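# Pose tracking drops on patterned bedding, width channel looks fine

**tfung_slam** -- 7:30 am

Running the Zokeo visual-inertial tracker on handheld gripper recordings from a bedroom clothes task. The tracker initializes, then loses the map when the operator leans in over the bed. Config is stock apart from max features, which I raised to 1,467. Black cloth on a very busy quilt:

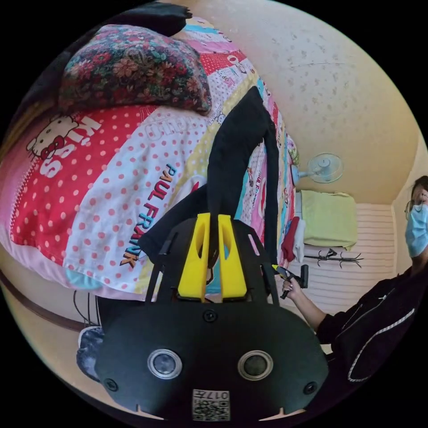 ## Replies

**chu_th**

What does the inlier ratio do before the loss? A printed quilt gives you plenty of corners, but repeated polka dots match each other at any scale. Raising the feature cap makes that worse. Put it back to default and tighten the ratio test.

**saxena_user7**

Disagree with chu_th. The dots are a nuisance, but RANSAC should throw most of them out. My money is on the cloth. Once a garment gets lifted, every feature on its outline moves with the hand, and the solver treats it as static world. Same for the fingers if you aren't masking them.

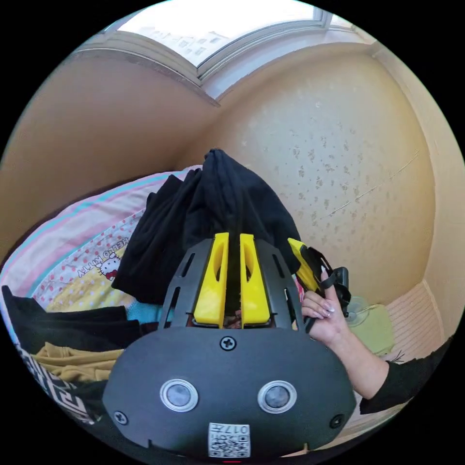
Check your mask polygon against a view like that one. The fingers and the slotted arms reach well up toward the middle, and the default Saxena mask only covers the bottom 30 percent.

**tfung_slam**

Inlier ratio falls slowly, then the map goes. I was using the default mask. Extended it to the finger tips and reran 100 episodes: fewer losses, but still some, mostly when a large black bundle is held up close.

**chu_th**

So a static mask won't do it. The held object changes shape. Su-chen Fung's branch in Prornska has a per-image segmentation mask that runs before feature extraction. Slow, but this is offline.

**saxena_user7**

Or gate on gripper width. If the fingers are closed on something, grow the mask upward. No network needed.

**tfung_slam**

Width gating is cheap, so I tried it first. It over-masks on thin items and under-masks here:

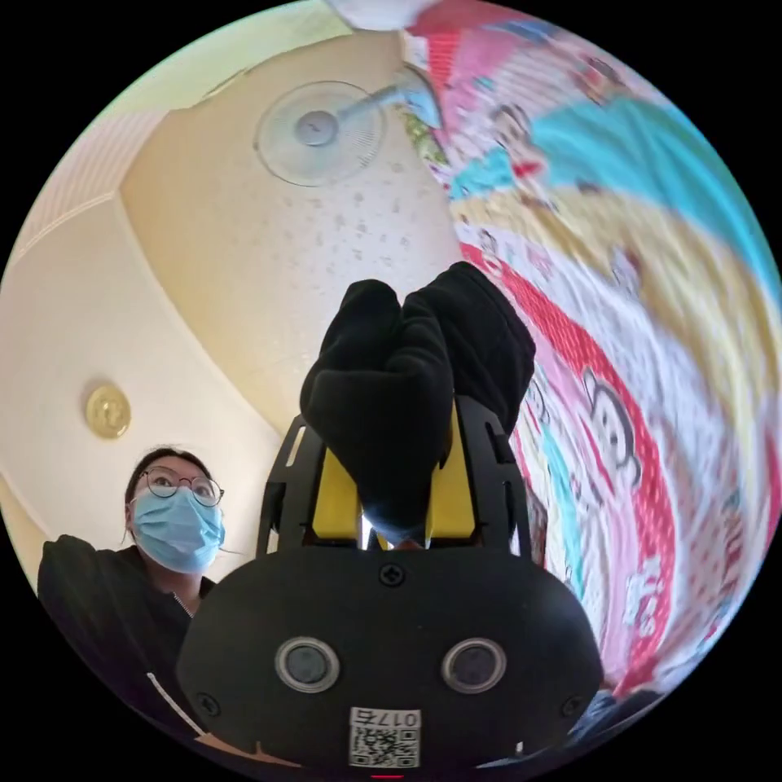
*Black cloth bunched between the yellow pads, bulging up past them.*

**chu_th**

Width tells you next to nothing about how far fabric sticks out. Use the segmentation.

**saxena_user7**

Fine for cloth. I'd keep the width gate for rigid objects -- it works well enough in Gukora.

**tfung_slam**

Segmentation run is queued. Feature cap is back to default too, so I'll post the two changes separately.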